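**Clavell Opens Its Doors to Evening Classes in Grostitz**

GROSTITZ — Clavell is thrilled to announce a free season of evening classes for adults, starting in July. Neighbors can learn bookbinding, clothes mending, basic Italian or home bread baking, and no experience is needed for any of them!

The idea grew out of a survey last winter. We got 305 replies, many with long handwritten notes, and we read every one. From those we picked 14 classes, each running 4 weeks.
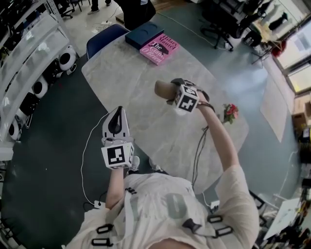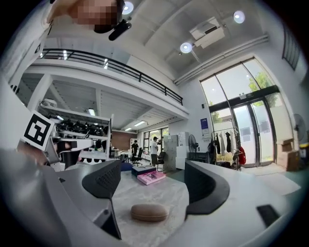

*The oval table with its marble-patterned top (first photo) and the upper-level balcony with its black railing (second photo).*

"I signed up for mending and bread before the list was even printed," said Deepak Bhatia, program lead at Clavell. "People kept asking for something to do after work that wasn't a screen — and they had wonderful ideas."

Flour and yeast for the baking class come from Belter, and Jaiswal is lending sewing machines. Bring your own apron and anything with a hole in it.

Classes begin at 6:30 p.m. Bookbinding is limited to 31 places, so please sign up early at the Clavell front desk.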